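4.2 Simulated bedroom task

The two arms were built over one winter in the Sondside shared workshop, on a bench we had 30 hours a week. Before any run on the real pair, we tested the controller in simulation. The room is narrow with plain white walls, and the bed takes up most of the floor between them. Two boxes lie on the mattress, and the arms work from either side of its foot. 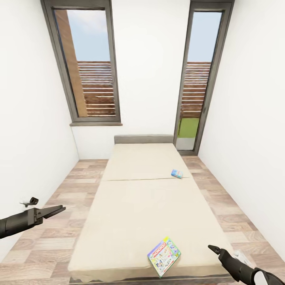
Figure 9. Bedroom task in simulation, with a Monopoly box near the foot of the mattress and a smaller light-blue and white box farther up.

Each run was given up to 300 control steps. A run ended early if a box left the mattress or if the arms came closer to each other than the safety margin allowed. We kept the joint limits the same as on the workshop build, including the reduced wrist range on the left arm – a result of the bracket we had to remake in April.

In all, 1667 runs were logged. Box poses were drawn at random before each one, and the same seeds were reused for both versions of the grasp planner. Contact friction was the hardest value to set. We measured it on the bench by dragging an empty game box across a spare piece of mattress fabric with a spring scale, then used the mean of those pulls in every run.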